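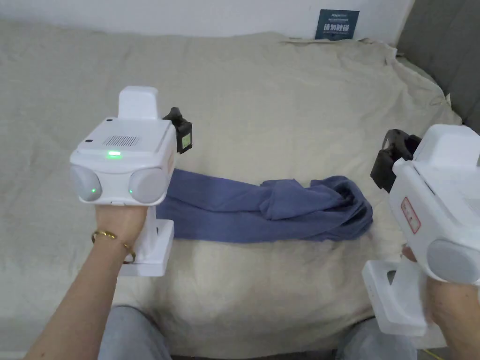

Comparing Hand-Held Grippers on Laundry: Tips for the Home Workshop

Grippers should be compared on the same garment and the same surface. A bed with a pale cover is suitable, as dark fabric remains easy to see against it. Wrinkles in the cover may be left in place.

Each pair of grippers is to be tried for 88 folds before any scores are entered. Operators new to the tools should first practice lifting a single hem with both hands at one height.

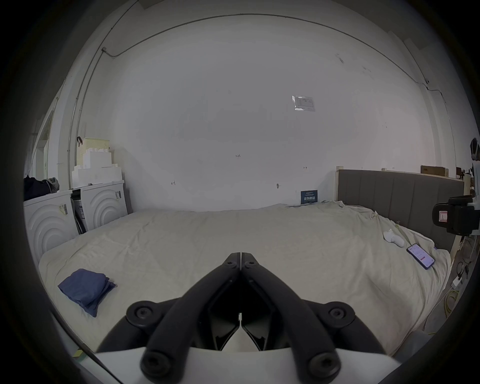

Fingertips should meet cleanly when closed. Check the pivot bolts before each session and again after 200 closures. A fingertip that closes off center will pinch the cover along with the garment. Record the fault and set the tool aside until it has been adjusted.

For T-shirts, begin at the lower hem and leave the collar for last. Socks are scored on a separate sheet.

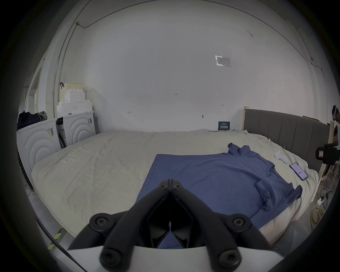 Blue T-shirt laid out on the bed, with white socks to the right.

Score sheets are returned to Mahlet Alemneh by 15th October. Questions on finger alignment may be directed to Ottmar Seidel.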